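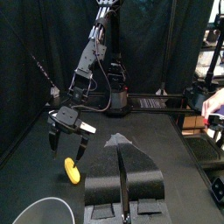
Two-arm station: handing off the curved pieces
Student Projects > Manipulation
Started by skeveck_team, 21 Feb 2025

skeveck_team
We're a student group of five and our project for the spring is a two-arm pick and place station. The task is to get small curved pieces into an open container and leave a flat board in the middle of the table where it is. Both arms are driven by a person while we record, then we train on the recordings. We have 478 recorded runs so far. The final demo is in April.

The part we can't agree on is which arm should do what. Right now the rule is that each arm takes whatever is on its own side. The container is a little left of center, so the right arm has the longer reach and it's slower. Beverley wants to have the right arm pass pieces to the left one. I think passing adds a step that can go wrong. Looking for opinions from people who have done this.

Sanne Groen

nomden_dave
How far apart are the bases? If the right arm can reach the container without going nearly straight, I'd leave it alone. We did handoffs last year and dropped a lot of parts.

gcharb
Disagree with Dave. Handoffs are fine if the part is long enough for two grippers to hold at once. Can you post a view of the whole table? Hard to say anything without seeing where things sit.

Gaétan

skeveck_team
Sure. The bases are 700 mm apart, center to center.

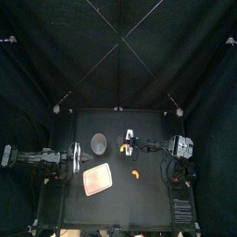
Whole station. Right arm at the yellow piece, orange piece still on the table, container on the left arm's side.

gcharb
Thanks. I was picturing the container a lot farther over. With that layout I take back half of what I said. The right arm can go straight across and drop. You'd only want the handoff for a piece that lands in a bad spot or upside down.

What I would look at is the left gripper. It's pointed in right next to the container. If you park it there every time, the right arm has to come in past it. Park the left one farther back.

bwaaka
I'm the one who wants the handoff, so I'll speak for myself. My reason isn't speed. The assignment sheet says both arms have to take part in a way that matters. If each arm just does its own side, that's two one-arm robots on the same table. I brought this up in week two and I'm still bringing it up.

Beverley

nomden_dave
Does the sheet say "handoff" anywhere?

bwaaka
No. It says "coordinated."

nomden_dave
Then have the left arm steady the container while the right one drops the piece in. That's coordinated, and a dropped piece doesn't end the run.

skeveck_team
We talked about that and Tumaini was against it because he thought the fingers would tip the container. We never tested it.

tumaini_m
I said it might tip if you grab the rim. Holding it from the outside near the bottom could be OK. I still don't like it much. Every run we have was recorded without it, so we would be starting over on data.

ndoucette
You wouldn't have to start over. I TA'd this class at Desjardins two years ago and we had a group switch tasks partway. They kept the old runs for the pick part, recorded 52 new ones for the part that changed, and that was enough to get a passing demo. Not a great one, but it passed.

The thing they got wrong was the starting positions. Nearly all of their runs had the pieces in the same two spots, and on demo day somebody set one down near the front edge and the arm went to the old spot and closed on air. Move your pieces around more. Turn them too, since they're curved and the grip is different from each side.

Nathalie

gcharb
Agree on moving the pieces. I'd move the board as well.

tumaini_m
The board has to stay put, that's in the task.

gcharb
It has to stay put during a run. It can start somewhere else.

tumaini_m
OK, fair. We hadn't been doing that.

rlk_3974
Which software are you using for recording? We tried Skendix and the two arms came out on slightly different clocks, so the left was always a bit behind in playback.

skeveck_team
Same one. We had that in the first week. Both arms are now logged from one machine and it went away. I can send you our config if you want it.

rlk_3974
Please do.

bwaaka
So are we trying the steady-the-container version or not?

skeveck_team
Yes, let's try it. Low grip on the outside, no touching the rim. If it tips more than once in the first ten runs we go back to the way it is now.

tumaini_m
Fine with me. I still want it written down that I'd have spent the time on more positions.

nomden_dave
Post the numbers either way.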